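검색어를 입력하세요 검색 통합검색 상세검색
뉴스 > 생활경제 > 건강·식품

테스트니스, 건강기능식품 정기배송 해지 절차 바꾼다

2020년 3월

건강기능식품 온라인몰 테스트니스(Testness)가 정기배송 상품의 해지 절차를 간소화하고 환불 기준을 새로 마련했다. 그동안 고객센터에 전화를 걸어야만 가능했던 해지 신청을 앞으로는 홈페이지의 '내 주문' 메뉴에서 직접 할 수 있다. 바뀐 기준은 기존 이용자에게도 똑같이 적용된다.

회사가 지난해 10월부터 접수한 정기배송 관련 불만은 모두 209건이다. 이 가운데 181건이 해지와 환불에 관한 내용이었다. 상담 전화가 연결되지 않아 다음 달 상품까지 결제됐다는 불만이 가장 많았고, 첫 달 할인 금액을 위약금으로 돌려 달라는 안내를 받았다는 사례도 있었다. 회사는 이 중 81건에 대해 이미 결제 금액을 전액 돌려줬으며 나머지도 차례로 확인하고 있다고 밝혔다.

새 기준에 따르면 다음 결제일 이틀 전까지 해지를 신청한 이용자에게는 추가 비용이 청구되지 않는다. 결제가 끝났더라도 상품이 출고되기 전이면 전액 환불받을 수 있다. 출고 뒤에는 포장을 뜯지 않은 경우에 한해 왕복 배송비를 뺀 금액을 돌려준다. 첫 달 할인 금액을 되돌려 받는 조항은 삭제됐다.
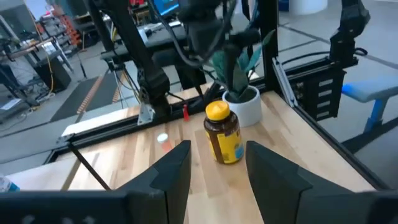

노란색 뚜껑의 갈색 플라스틱 보충제 병.

결제일 안내도 달라진다. 지금까지는 결제가 끝난 뒤에 문자메시지를 보냈지만 앞으로는 결제 전에 상품명과 금액, 결제 예정일을 적어 미리 알린다. 문자를 받은 이용자는 함께 온 주소로 들어가 한 달 건너뛰기나 상품 변경을 신청할 수 있다. 건너뛰기는 연속으로 두 번까지 가능하다.

입점 업체의 상품은 적용 시기가 조금 다르다. 비타민류를 공급하는 케이든(Caden)과 온디에키(Ondieki)의 상품에는 새 기준이 바로 적용된다. 플루볼로우(Pluvollow) 상품은 자체 배송망을 이용하고 있어 주문 시스템을 연결하는 작업이 끝난 뒤 적용될 예정이다. 그 전까지 플루볼로우 상품을 해지하려면 지금처럼 고객센터를 통해야 한다.

여러 상품을 한 상자로 묶어 받는 이용자는 해지할 때 주의가 필요하다. 묶음 가운데 한 가지만 해지하면 남은 상품의 묶음 할인이 없어질 수 있다. 회사는 해지 신청 화면에서 바뀌는 금액을 먼저 보여 주고 이용자의 동의를 받기로 했다. 카드 결제분의 환불에는 카드사에 따라 며칠이 더 걸릴 수 있다.

테스트니스 측은 "해지 신청이 접수되면 처리 결과를 문자와 전자우편으로 모두 보낼 것"이라며 "과거에 위약금을 낸 이용자는 주문번호를 준비해 홈페이지 문의 게시판에 글을 남겨 달라"고 말했다.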